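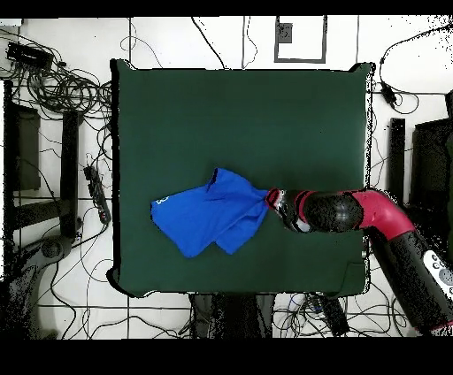
Comparación de dos juegos de dedos para la manipulación de tela con brazo robótico

Memoria del proyecto de asignatura, Laboratorio de Robótica, Universidad de Bridadstead

Por qué tela

Cuando nos tocó elegir objeto de trabajo, casi todos los grupos pidieron cubos o botellas. Nosotros pedimos una camiseta y no nos arrepentimos ni un minuto. La tela no tiene una forma fija, se dobla sobre sí misma, se escapa entre los dedos y cada agarre la deja de una manera distinta. Para comparar pinzas es una maravilla, porque las diferencias que con un cubo no se notan saltan enseguida a la vista.

La pregunta era sencilla: con el mismo brazo, la misma cámara cenital y el mismo controlador, ¿qué dedos cogen mejor una prenda arrugada que está sobre una superficie plana? Probamos los dedos Holzer, rígidos y de punta estrecha, y los Bindwood, más anchos y con la yema flexible.

Montaje

El brazo trabaja sobre una superficie cuadrada de color verde oscuro. El verde nos vino muy bien: la prenda es azul y la segmentación por color funcionó casi a la primera, sin tocar apenas los umbrales. El suelo blanco de alrededor también ayuda a localizar las esquinas del área de trabajo. Los cables, en cambio, nos dieron guerra en la calibración, porque el detector de bordes se empeñaba en seguirlos. Lo arreglamos con una máscara fija que descarta todo lo que queda fuera del verde.

El controlador recibe un punto de agarre y un ángulo de muñeca, baja en vertical, cierra y sube. Partimos del código que nos pasó el grupo de Fuststead y reescribimos la parte de la bajada, que iba demasiado rápida para nuestro gusto.

Procedimiento

Hicimos 200 intentos con cada juego de dedos. Antes de cada uno soltábamos la camiseta desde la misma altura para que cayera arrugada de cualquier forma. Dimos por bueno un agarre si la prenda seguía en la pinza 10 segundos después de subir. Los intentos en los que el brazo se paraba por límite de fuerza se contaron como fallo, aunque la tela estuviera bien cogida.

Guardamos además las imágenes de la cámara durante toda la maniobra. Después de quitar las borrosas nos quedaron 3,070, y de ellas etiquetamos a mano 736 con el punto de contacto y la dirección del pliegue más cercano. Fueron varias tardes de agosto con el ventilador puesto, pero gracias a eso entendimos lo que estaba pasando.

El contacto con la superficie

Lo que más nos sorprendió fue cuánto depende todo de los últimos milímetros. Si la pinza se queda alta, cierra en el aire o pellizca una sola arruga que luego se suelta. Si baja de más, aprieta la tela contra el tapete y los dedos ya no consiguen meterse por debajo. Los Holzer entran muy bien en un pliegue levantado, pero piden mucha precisión en altura. Los Bindwood perdonan más, la yema cede y arrastra un poco la tela hacia dentro al cerrar - ¡verlo a cámara lenta es una gozada!

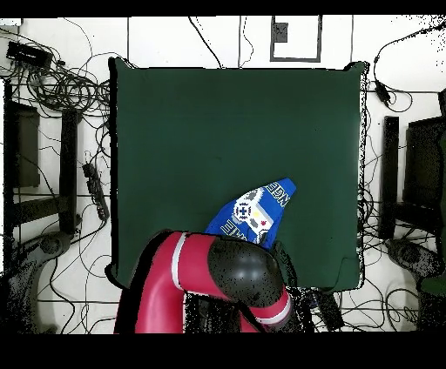
Resultados

Los Bindwood ganaron con claridad cuando la prenda estaba extendida o con pliegues bajos. Con la tela amontonada las dos opciones quedaron muy igualadas, y en pliegues estrechos y altos preferimos los Holzer, que cogen menos tela y dejan el resto casi sin mover. Eso importa mucho si después se quiere doblar la camiseta.

El ángulo de muñeca influyó más de lo que esperábamos. Al cerrar en perpendicular al pliegue mejoraron los dos juegos, y los Holzer en especial. Cerrar en paralelo fue casi siempre perder el tiempo.

Problemas y cosas pendientes

El propio brazo tapa la prenda desde arriba justo en el momento del cierre, así que el punto de contacto final lo estimamos con la cinemática. Una segunda cámara lateral resolvería buena parte del problema. También nos falta repetir la serie con otras telas - toda la comparación está hecha con la misma camiseta - y medir el desgaste de las yemas flexibles.

Para el próximo cuatrimestre queremos probar un juego mixto, con un dedo de cada tipo. Ya tenemos el adaptador dibujado y muchísimas ganas de montarlo.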